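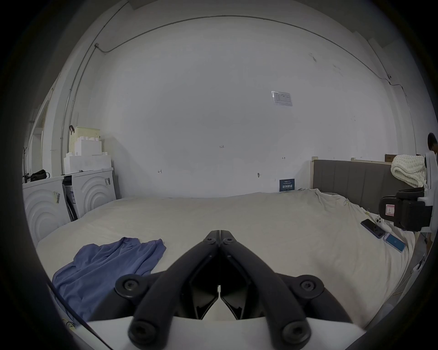

## Throwing away the pauses

I've been promising to write up the pause business since April, and it's Friday and the training machine is busy, so I have no excuse left. Get a cup of something, because I'm going to take the long way around as usual.

For anyone new, Brorska is our clothes-folding project. We collect demonstrations with a hand-held gripper, one person folding things on a bed with it, and then we train a policy that is supposed to do the same with a robot arm. The bed was my idea and I still stand by it. A table is easier on the back, but a mattress gives a little when you press down, and a sheet drags and bunches right along with whatever is lying on it. I wanted that trouble in the data from the first day.

We had about 500 demonstrations by the end of winter, and the policy we trained on them had a habit that drove me up the wall. It would bring the fingers down to the fabric very nicely and then just hover there, as if it had walked into the kitchen and forgotten what it came for. Sometimes it closed in the end. A lot of the time it hung in place until we called the trial off.

I blamed the camera delay for far too long (two weeks, if you must know, and a great deal of cable swapping). Then one evening I sat down and simply watched the demonstrations from start to finish, and there it was in our own hands! People pause before they pinch cloth. You come down, you look, you think about which layer you've got, and only then do you squeeze. During that wait the view barely changes, so the policy sees a long run of nearly identical pictures and the label on almost every one of them says "stay put." No wonder it stayed put.

So the method is a plain one. We go through each demonstration, find the stretches where the gripper's motion drops under a small threshold and the finger opening isn't changing, and cut each stretch down to a few frames. The start and the end of the pause stay in, so the policy still gets the look right before the squeeze. Everything else is left as recorded. The script that does it lives in Tseng, our little folder of data tools, and it's short enough that I was embarrassed by how long I'd spent on cables.

The part that took real fiddling was the threshold. Set it too high and you start eating the slow, careful slide of a fingertip getting under an edge, and that slide is the best thing in the whole recording. My first attempt did exactly this and gave us a policy that jabbed at the bed like a hungry bird. 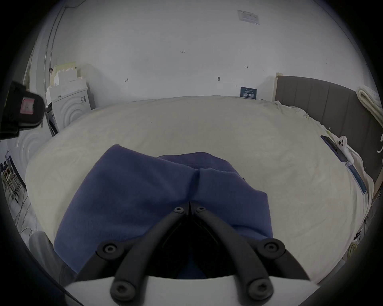
One reader of the last post asked whether we couldn't just tell people to stop pausing, and keep the data whole. It's a fair question and we did try it! The demonstrations came out quicker and much sloppier, with more missed pinches and more fabric grabbed two layers at a time, and I'd much sooner have a careful fold with the waiting snipped out afterward.

The same reader wondered about thick fabric, where the pause might be doing some good. I think that's right, at least partly. With fleece you often need a moment to judge whether you're holding an edge or only a pinch of fuzz, and I don't have a clean way yet to tell that kind of waiting from ordinary dithering.

## What we got

We ran 28 trials with the old policy and 28 with the new one, using the same garments and the same starting heaps as nearly as we could lay them out by hand. The old policy failed 17 of its trials, mostly by hovering. The new one failed eight. Of those eight, only two were hovers, and the rest were bad grasps, which the old policy seldom got far enough to make.
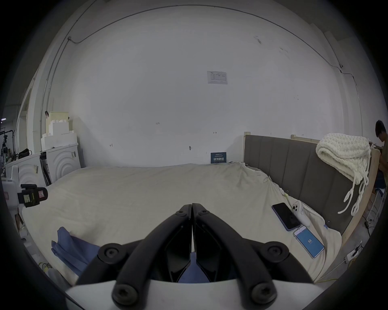
*Fingers closed, blue cloth just to the left.*

I should be careful about how much to make of this. It's one policy, one training run each, and a small pile of clothes, and I set out the heaps myself knowing which policy was coming next. Next time they'll be laid out without my knowing. I'd also like to repeat the comparison on the Hondard recordings, which were made by a different set of hands with a different rhythm, and see whether the threshold carries over or has to be tuned again.

There's a Drerkitz run going in the meantime, where nothing is cut and the paused frames are only given less weight in training. It should finish overnight if the disk doesn't fill up, and I'll add the numbers at the bottom of this post when I have them.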